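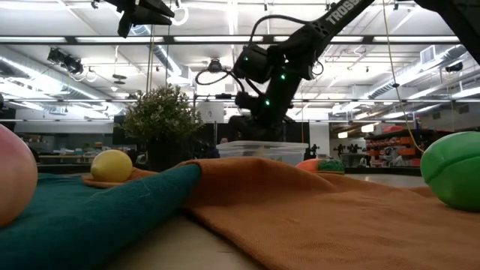

3.2 Materials and table layout

Items came from the Plellitz play food set, bought in October. Fruit and veg only, no packaging. Cloths were the coarse Huet weave, picked for the texture and left rumpled on purpose. Flat cloth is too easy to sort on, and it doesn't look like anybody's table at home. Budget for the lot was 200 pounds, most of it cloth.

Sorting at the Grotthorpe site followed the Clilance sheet: one tub, food in, cloths dealt with after. Shallow tubs did better than deep ones, becuase small items stay in view once they're in. In Fig. 2 the carrot and the lemon lie touching in the clear tub, wood grain showing through underneath, and both can still be told apart at a glance. Colour does most of the work there. Shape matters more when two items share a colour, see 3.4.

Fig. 2.

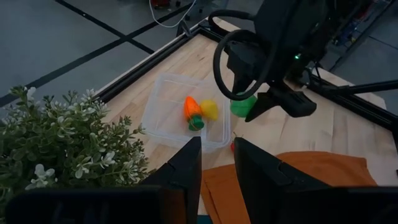

Placement was the fiddly bit. Items dropped on a fold tend to roll, so after each drop we waited 2 seconds before logging a position. Anything behind a ridge of cloth was logged as "hidden", even if only part covered. Total of 800 placements logged, 55 thrown out for missing notes.

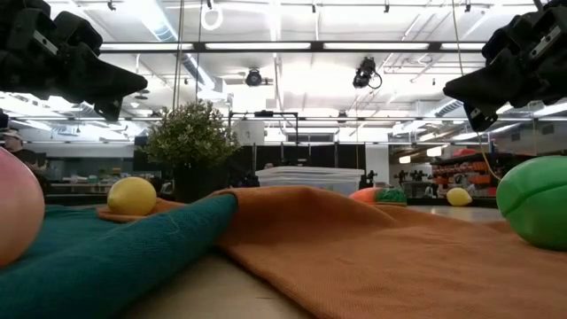 Those 55 are left out of all the tables below. Cloths were not ironed or washed between runs, so creases build up over time and later layouts are rougher then the early ones. We did not correct for this.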